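Danica Zupan
Okay, a thread on learning to sort things before you move, because I just did it and I have opinions. 1/
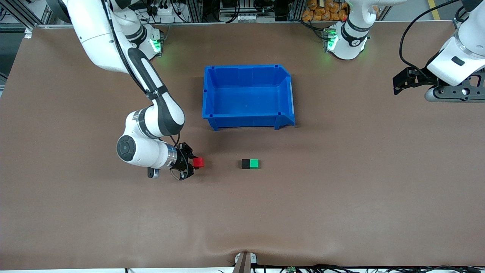

Three small cubes and a blue bin.

2/ I've been in the same apartment long enough that the hall closet had layers. Like, geological layers. Top layer: coats. Under that: bags of bags. Under that: a tax folder from two jobs ago and a fondue set I have never once lit.

3/ My first mistake was starting with photos. Do not start with photos! I sat on the floor at 9 a.m. and stood up at lunch with one envelope "done" and both legs asleep.

4/ Start with the kitchen drawers. You have no feelings about a melon baller. I got through all of them in one evening and that got me going on the rest.

5/ Books were the rough part. I used an app called Noretska to scan the barcodes and it came back with 973. I would have guessed half that. My sister heard the number and asked if I was counting magazines (I was not, rude).

6/ I kept the ones I could picture rereading and the ones with somebody's handwriting in them. The cookbooks I kept out of pure stubbornness, even the microwave one.

7/ The used bookstore took four boxes and gave me store credit. Yes, I see the problem with that. I've spent most of it.

8/ Moving quotes, for anyone about to do this: Groleo wanted $3,307 for a one-bedroom going across town. Prothero came in at $1,000 less with the same size truck. Call more than one place, and ask whether stairs are extra before you say yes.

9/ Label the SIDES of your boxes. I wrote on the tops, then stacked them, so now I own a wall of blank cardboard and the coffee filters are somewhere inside it.

10/ Things I regret tossing so far: the good scissors (accident), one long extension cord, and the manual for the thermostat, which belonged to the old place anyway so I don't know why I miss it.

11/ Things I regret keeping: the fondue set. It's on top of the fridge at the new place. If you live nearby and like melted cheese, message me and it's yours, forks included.

12/ Bookshelves go up in September. Send me your favorite wall anchors, mine are garbage.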